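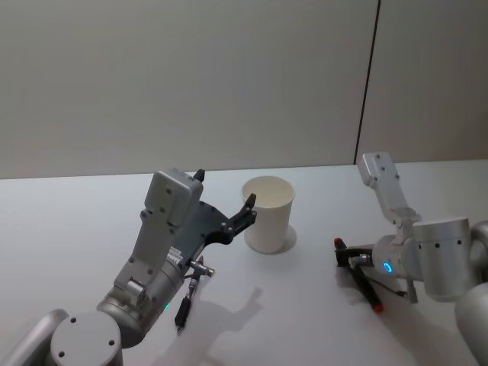

Cluvia Two-Arm Bench Kit
Equipment page, Grimshaw Shared Workshop
Last revised September 24, 2021

Overview

The Cluvia Two-Arm Bench Kit is a pair of tabletop robot arms with parallel-jaw grippers, intended for assembly and operation by members of a shared workshop or by experienced hobbyists at home. The kit is supplied as parts. It is assembled, wired and calibrated by the builder, and it remains open to modification afterward.

The workshop holds one complete kit, which members may book, and sells further kits at cost to members who wish to build their own. The build notes on this page were prepared by Nusrat Siriwardena during construction of the workshop unit. Questions of a technical nature should be directed to her through the equipment desk.

Intended use

The kit is suited to light tabletop work: picking up and setting down small objects, passing an object from one hand to the other, and placing items into open containers. A paper cup and a marker pen are the standard practice objects, and new builders are asked to begin with them. Both are inexpensive and do no harm to the fingers when a movement goes wrong.

The kit is not suited to machining, soldering, handling of liquids or any work near food. It may not be used to hold blades.

What is supplied

Two arms, left and right, in aluminum links with all fasteners
Two gripper assemblies with black fingers
Two Prekex control boards, one for each arm
Power supply and two power leads
Signal cables, labeled at both ends
Four table clamps
Printed assembly guide and fastener chart
Emergency stop switch on a long lead

What is not supplied

A computer, a table and hand tools. Members building at the workshop may use the metric hex key sets from the tool wall. Builders working at home will need their own, including a torque driver for the gripper bolts.

Specifications

Rated load per arm: 300 g
Fasteners in the complete kit: 184
Assembly time, both arms: roughly 39 hours
Control software: Arnix, desktop version
Mounting: clamped to table edge

The rated load applies to each arm separately. Two arms lifting one object together should not be assumed to carry double the amount.

Table and surroundings

The arms should be clamped to a rigid table with a level top. Folding tables have been tried and are not recommended; the top moves when an arm stops quickly, and positions taught earlier in the day will no longer match. A pale, plain surface is preferred. Dropped screws are easy to find on it, and the shadow of a gripper gives the operator a useful sense of its height above the table.

Keep the area behind the table free of shelves and hanging cables. The wrists can travel higher and farther back than most builders expect.

Assembly notes

The printed guide is accurate in most respects. The following points should be read alongside it.

Step 4. The shoulder joints for the left and right arms look alike and will fit on either side. They are not interchangeable. Check the letter stamped on the inner face before tightening.

Step 9. Leave the wrist housing screws one quarter turn loose until the gripper has been fitted. Tightening them early pulls the palm plate out of line.

Step 12. Route the gripper cable with the wrist turned to its full limit, first in one direction and then in the other. A cable routed with the wrist at rest will usually be too short.

Step 15. The guide shows thread locker on all gripper bolts. Apply it only to the bolts of the palm plate. The finger bolts will need to come out again when the fingers are changed.

Members who have completed an arm are asked to have it inspected before power is connected. Inspection is carried out at the equipment desk and requires no appointment.

First movements

Run each arm alone before running the two together. Set the speed in Arnix to its lowest value and keep the emergency stop within reach of the hand that is not on the keyboard.

The recommended first exercise uses an upright cup in the space between the arms. One gripper is brought open to the rim and closed slowly until the cup can be lifted without crushing. Once this can be repeated reliably, the other gripper is given a marker to hold. The marker should be gripped near the middle. Held near one end, it tends to rotate in the fingers as the arm changes direction.

Lowering the marker into the cup while the first arm steadies it is a fair test of calibration. If the marker strikes the rim on the same side each time, repeat the base alignment in Arnix and leave the wrist settings alone.

Care and replacement parts

Wipe the links with a dry cloth. Do not use solvent on the fingers. Check the palm plate bolts after every 300 gripper cycles; Arnix keeps the tally and displays it on the status page. Replacement fingers, cables and clamps are kept in stock. Control boards are ordered on request.

Booking and purchase

The workshop unit may be booked by members who have completed the bench safety session. Bookings are made in half-day blocks. The clamps must not be moved between bookings, and any change to the saved positions should be written in the logbook beside the unit.

Kit orders are handled by Sumaiya Sultana and are placed with the supplier as a group. The next group order closes at the end of October. Payment is taken when the order is placed, and kits are collected in person from the equipment desk.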